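Chapitre 4

Mettre la table : la place de chaque objet

Objectifs du chapitre
Savoir placer les objets simples du petit déjeuner.
Employer correctement les mots de position : à gauche, à droite, au centre, derrière, devant.
Préparer une table pour une personne, puis pour plusieurs.

Dans les trois premiers chapitres, nous avons étudié le rangement des placards et le lavage de la vaisselle. Nous arrivons maintenant à la table elle-même. On pense souvent que ce travail ne demande pas d'étude. Pourtant, à l'internat de Fuentealba, où ce cours est donné aux élèves de première année, nous voyons chaque automne des tables où les tasses sont posées trop près du bord et les assiettes l'une contre l'autre.

Nous commençons avec deux objets seulement, une tasse et une assiette. L'assiette marque la place de la personne. La tasse vient ensuite, plus loin que l'assiette, avec assez d'espace pour que la main prenne l'anse sans passer au-dessus de la nourriture.
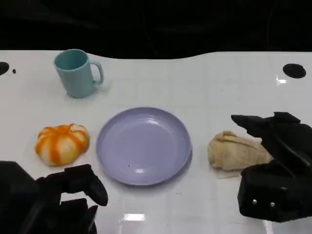 Texte : l'équipe pédagogique de Wonville
Octobre 2023

Sur la table blanche, l'assiette lavande occupe le centre et la tasse bleu-vert pâle se trouve plus loin, à gauche. Son anse est tournée vers la droite. Pour une personne droitière, c'est une position commode. Une personne gauchère préférera peut-être la tasse à droite, avec l'anse vers la gauche, et il faut alors lui poser la question avant de servir.

Remarquez aussi la surface. Une table claire et un peu brillante montre vite les petites marques. On l'essuie donc avant de poser la vaisselle, avec un chiffon humide, puis avec un chiffon sec.

Vocabulaire à retenir
le bord, l'anse, le rebord de l'assiette, le plateau de la table, essuyer, dresser

Activité 1
Sur une feuille de 40 cm de largeur, dessinez une assiette et une tasse pour une personne gauchère. Écrivez ensuite deux phrases qui expliquent votre choix.

4.1 La distance entre les objets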